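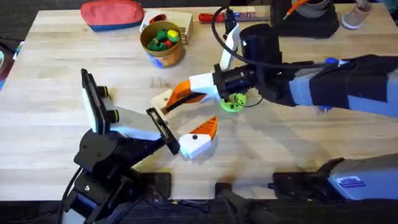 4. Rangement de table : ce que le système Himska sait faire, et ce qu'il vous laisse

Avant de lancer votre premier rangement, rangez un peu. Le paradoxe ne nous a pas échappé – il figure dans les trois versions précédentes de ce manuel. Le Himska travaille à deux bras sur un plateau dégagé au centre, les objets à trier alignés au fond : une pochette en tissu, une boîte en carton, un tournevis à manche rouge, une barre chocolatée dans son emballage violet et blanc. Un enfant trierait cela en bâillant. Le Himska ne bâille pas, mais comptez 22 minutes.

4.1 Préparation

1. Vérifiez que les deux bases sont bien fixées au plateau. Une base qui bouge de 3 mm suffit à faire poser un objet à côté de sa place, avec beaucoup d'assurance.
2. Faites passer les câbles hors de la zone de croisement des pinces.
3. Lancez Moltley, onglet « Corvées », puis choisissez « Table ». L'onglet « Vaisselle » existe aussi. Il est grisé.
4. Présentez chaque objet aux caméras de poignet et donnez-lui un nom. Évitez « truc » : le logiciel l'accepte et vous le regretterez.
5. Attribuez une destination à chaque nom.
6. Réglez la vitesse sur 5 pour un premier essai.
7. Reculez, puis appuyez sur Départ.

Attention : gardez les mains hors du plateau tant que le voyant est vert. Pour intervenir, utilisez l'arrêt d'urgence ; le bouton Pause attend la fin du geste en cours.

Remarque : charge maximale par pince, 410 g. Au-delà, le bras renonce et affiche « Objet non pertinent ».

4.2 Passage d'une pince à l'autre

La pince qui donne n'ouvre que lorsque l'autre a confirmé sa prise. Si elles restent face à face sans rien décider, appuyez sur Arbitrer. Adebayo Danladi, qui a écrit cette fonction, souhaitait l'appeler « Après vous ».

4.3 Limites connues

Linge : non. Verres à pied : non plus. Petites pièces en vrac : une par une, si vous avez la soirée. À l'atelier de Funthorpe, Jeferson Fagundes continue de vider les bacs de vis à la main et finit avant le déjeuner.

En cas d'échec répété sur un même objet, retirez-le du plateau et reprenez à l'étape 4.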